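# Setting up a play kitchen for your first pick-and-place

I've wanted a robot arm in the workshop for years, and now that I've got one bolted down I can tell you the arm was the easy part! What took me three evenings was deciding what went on the table and where. Mine is a toy kitchen on a white top, and I called the project Ballgate (don't ask).

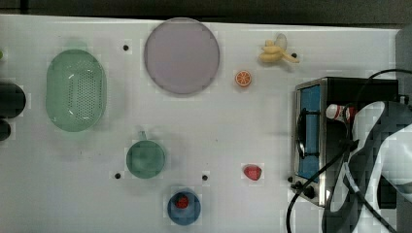
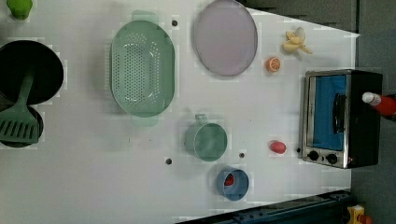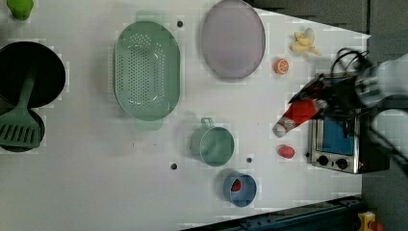 **1. Put the big things down first.** Colander, plate, oven. They eat up the room, and everything else has to fit in between. Leave a good gap round each piece – more than looks right – so the gripper fingers can get down either side.

**2. Add the food.** Start with one chunky thing, like a strawberry, well out in the open. Soft or floppy shapes can wait until you trust your grip settings.

**3. Sort your cables.** I used Truvetti ties at first and pulled them too tight, so the wrist tugged at full stretch. Loosen them, then move the arm slowly through its whole reach by hand before you power up.

**4. Save a few poses.** I keep a home pose, a hover pose and a grab pose. My hover is 67 mm above the top, which clears my tallest bit of cookware (measure yours, please!).

**5. Run it slowly.** I did 32 goes at quarter speed before touching the speed setting. Keep a hand near the stop button and jot down every miss, with the item and which way it was facing. My notes are a right mess but I still look at them most evenings.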